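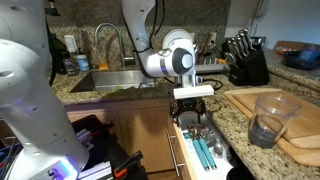 Workutine has suspended unattended running of its two-arm kitchen robot at the Wundport test site after a fault in the grip-release logic, the company said in a notice dated 25th August.

The fault affects drawer and utensil tasks. During a run in June, the controller reported an object as released while the fingers were still closed on it. The arm then began its return move at full travel speed with a can opener in the gripper. An operator pressed the stop button 2 seconds later. There were no injuries, and damage was limited to a scratched drawer front. 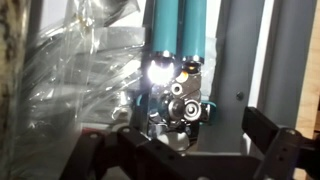 Workutine traced the error to the finger position sensor. Thin metal parts let the fingers close almost completely, and the software treated a nearly closed gripper as an empty one. A review of 900 logged grasps found 116 with the same false reading – most of them on narrow tools held by the head.

Kongkaew, which supplies the gripper controller, has issued a firmware change that checks motor current as well as finger position before the hand is marked empty. Until the change has been validated, arm speed is capped at 60 millimeters per second whenever the gripper is within reach of the counter, and knives are excluded from all task lists.

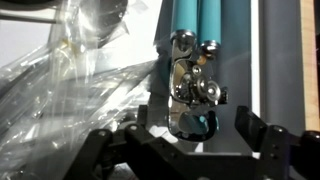
Sites running the earlier firmware should apply the same speed cap. The Brenirthorpe site uses an older gripper with a separate contact switch and is not affected. Validation runs at Wundport are continuing with an operator at the stop button.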